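Shared Desks at Velidari: Common Questions
January
By Živko Angelovski

These are the questions the front desk gets most often from new and prospective members. Prices and hours apply to the Gastano Street building only. The Kusuma annex has its own rules, which are posted at its entrance.

What kinds of membership are there?

There are two. A floating membership costs $70 a month and lets you use any open desk on the first or second floor. A fixed membership costs $1390 a year and gives you the same desk every day, along with a locker and a mailbox. You can't split a fixed membership between two people, even if you work different days.

How many desks does the building have?

The building has 83 desks on 3 floors. The third floor is for fixed members only. The quiet room on the second floor is open to everyone, but its desks can't be held ahead of time.

When is the building open?

The doors open at 7 a.m. and close at 10 p.m., Monday through Saturday. On Sunday we open at noon. Fixed members can enter at any hour with their key card, but the heat is turned down overnight and the front desk is closed.

How do I reserve a floating desk?

Use Tramo, the booking page linked in your welcome email. Pick a day, a floor and a block of time. You can book up to two weeks ahead and hold three bookings at once. If you haven't checked in within 30 minutes of your start time, the desk goes back into the pool and someone else may take it.

You can also walk in without a booking. Mornings early in the week tend to be full, and Friday afternoons are usually easy.

Can I cancel a booking?

Yes. Cancel in Tramo before 8 p.m. the night before and it won't count against you. Late cancellations are recorded. After several of them in one month, your booking window drops to two days until the month is over.

Can I bring a guest?

Each member may bring one guest at a time. Sign the guest in at the front desk and stay in the building while they are here. Guests can use the meeting rooms and the kitchen but not the quiet room. A guest who comes in every week should take out a floating membership.

Are phone calls allowed at the desks?

Short calls are fine on the first floor. On the second and third floors, please go to a phone booth or the stair landing. The booths can't be booked – if someone is waiting, finish up and let them in. Video calls need headphones on every floor, including the first.

What is the policy on food?

Drinks with lids are allowed at all desks. Hot meals and anything with a strong smell should stay in the kitchen. The refrigerator is emptied on Friday evening, and whatever has no name and date on it is thrown out. Labels and a marker are in the drawer under the microwave.

Is the internet connection included?

Yes, wireless is included in both memberships. The password changes on the first of each month and is sent by email. Fixed members can ask for a wired connection, which takes up to a week to set up.

Can I use my own monitor or chair?

Fixed members can bring both. Floating members can bring a small monitor but have to take it home or put it in a day locker when they leave. We don't store equipment behind the front desk, and we don't cover it if it is damaged or lost. Check whether your renter's or business insurance covers items kept outside the home.

How should I leave the desk?

Clear it fully and wipe it down with the spray and cloths from the shelf near the stairs. Don't use scouring pads or nail polish remover on the tops. If you find ink or glue that won't come off, tell the front desk and leave it alone. Tape is fine for a day but should be peeled off before you go. 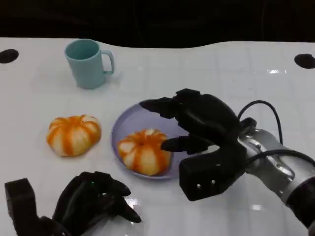
One floating member wrote to say that the wiping rule works well enough in the evening but falls apart at midday, when one booking ends at the same minute the next one starts. She asked for a gap of ten minutes between blocks. We have passed this on, and Tramo can be set up that way, but it would shorten the last block of the day. For now, please start packing up a little before your time runs out.

Can I change desks if mine doesn't suit me?

Floating members can move to any open desk, as long as they change the booking in Tramo. Fixed members can ask for a switch once every six months. Window desks have a waiting list, and time on the list carries over when you renew. If the light bothers you, ask for one of the inner rows, where desks come up more often.

Who do I tell if something is broken?

Use the "Report" button in Tramo or write it in the book at the front desk. Include the floor and desk number. For water leaks or a door that won't lock, call the building number on the back of your key card, day or night.

How do I end my membership?

Floating memberships run month to month. Give notice by the 20th and you won't be billed for the next month. Fixed memberships can be ended early with 60 days' notice, and the unused months are refunded, less a fee equal to one month. Return your key card and empty your locker by your last day. Mail that arrives afterward is held for two weeks and then returned to the sender.

Can I pause instead?

Floating members can pause for up to three months in a year. Fixed members can't pause, but they can lend their desk back to the pool for a full month and get a credit toward renewal. The request has to be in before the month starts.

Related
Booking meeting rooms: rates and time limits
Getting to Gastano Street by bus and bike
Kusuma annex: hours and access
How to set up your Tramo account
Locker sizes and rules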